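**Prelleo** was an English-language entertainment and celebrity magazine, published online and, for a short period, also on paper. It was founded by the photographer and editor Zlatko Omerović in the town of Stallmont. The magazine was known for its long photo features with singers, television presenters and internet personalities, and for its weekly column of short news called *Storano*. It published 70 numbered issues before it closed.

## History

### Beginnings

Omerović had worked for several years as an assistant in portrait studios before he started to publish his own pictures on a blog. The blog had no name at first and was simply signed with his initials. It showed mostly local singers and dancers who could not pay for a professional session, and who received the photographs free of charge in exchange for a short interview.

The interviews became more popular than the pictures. Readers wrote in the comments to ask for longer conversations, and in October of the same year Omerović moved everything to a new site with the title Prelleo. He explained later that the word has no meaning in any language he speaks, and that he chose it because the web address was free and the double letter looked good in capitals.

### Growth

The first issue contained six articles, all written by Omerović under different signatures. From the fourth issue other writers joined, and the false signatures disappeared, with the exception of "Aunt Rosalba", who answered letters about fashion until the end. The identity of the person behind this signature was never made public.

The magazine got wider attention when it published a cover feature with the singer known as Değirmenci. She had left her record company shortly before and had refused all other interviews. The feature was made of 60 photographs, published one per hour, each with one sentence from the conversation below it. The site stopped working two times during the publication. Many readers complained about the slow format, but it brought the largest number of visits in the history of the magazine, and other sites copied the method for some time afterwards.

### Print edition

After the success of the Değirmenci feature, a small printed edition was prepared. It was sold by post and in a few record shops in Stallmont. The paper version had large pictures and very little text, and the interviews were shortened to fit on one page. The second printed number had 604 paying subscribers, a figure which the magazine put on its own back cover.

The print edition did not earn enough to cover the postage. It ended after its third number, and subscribers could choose between a refund and a signed print. Copies of the third number are the most difficult to find today, as a part of them was damaged in storage and never sent.

### Closure

In the last two years the magazine appeared less regularly. Celebrities had begun to publish their own photographs directly, and managers were less interested in giving time to small publications. Omerović wrote in the final issue that he used to wait for a singer during a whole afternoon, and that now the singer had already shown the dress, the shoes and the lunch to everybody before she arrived at the studio. The last issue was number 70. It had no cover star and showed only the empty chair from the studio.

## Content

### Photo features

Each issue was built around one main session. The sessions were usually photographed with a plain background and one lamp, a style which came from the small room that Omerović rented in the early period and which he kept when he had more space. Guests were asked to bring one object from home. Among the objects shown in the magazine were a bicycle helmet, a wedding cake figure and a school report with bad marks.

### Storano

*Storano* was a column of short news items about who was seen with whom, who had changed hair colour, and which couples had stopped following each other. The items had no more than two sentences. The column was the most read part of the magazine between the big features, and also the part which brought the most letters of complaint. From issue 31 every item carried a mark to show if it had been confirmed by the person concerned.

### At Home With

The series *At Home With* visited guests in their flats and houses. The rule was that nothing should be tidied before the visit, although several guests admitted later that they did not respect it. The articles were short, and the pictures showed more often kitchens, shelves and work tables than the guests themselves. 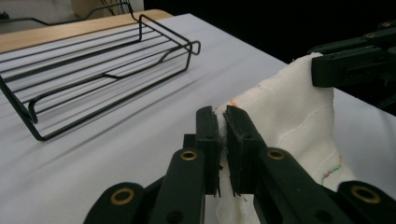
The series was started by accident, when a television presenter cancelled a studio session with a cold and invited the team to come to her kitchen instead. It continued for 22 parts. Some readers considered it the best work of the magazine, while others found it strange to pay attention to a famous person's spoons.

## Reception

Opinions about Prelleo were divided. Its supporters valued the patient interviews and the fact that guests could read their quotations before publication. Critics said that exactly this practice made the magazine too friendly, and that it never published anything a guest would not like. Omerović answered that he did not want to be a judge, and that *Storano* had made him enough enemies.

## Archive

The text of all issues remained online for some time after the closure, but many of the photographs were replaced by smaller versions. The original files are kept by Omerović, who continues to work as a portrait photographer in Stallmont. A book with a selection from *At Home With* was announced, but it has not appeared.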